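Search notebook entries Go
2 comments | 10 shares

Notebook, hand-held gripper study – December 2018
Entry by Tâm Vũ, Sekent group

Purpose: to determine whether two-handed recordings can be aligned from the wrist views alone, without the external tracking used in April.

Method. Each operator holds one gripper per hand. The relative pose of the two tools is estimated from the square marker whenever it is in view of the opposite lens. Frames without a usable marker are filled by the Garard interpolation routine, with the gap limit set at 10 frames.

Result. The current set contains 2493 frames. The marker was decoded in 80 percent of them. Most losses fall where the marker turns edge-on or moves close to the rim of the fisheye image, where the present lens model is weakest. Ceiling lights were suspected as a cause, but the rejected frames do not support this.

The Urer calibration file is to be retained for all further runs. The earlier Lại file is withdrawn – it should not be used even for comparison plots.

Open: repeat the lens calibration with more board positions near the rim; agree on a rule for gaps over the limit. Colleagues are asked to add remarks under this entry. 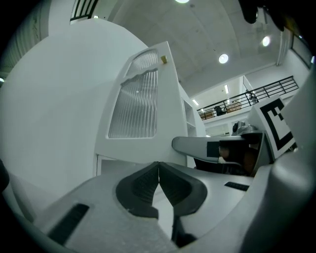 Fig. 1. View from one gripper, with the marker on the second tool.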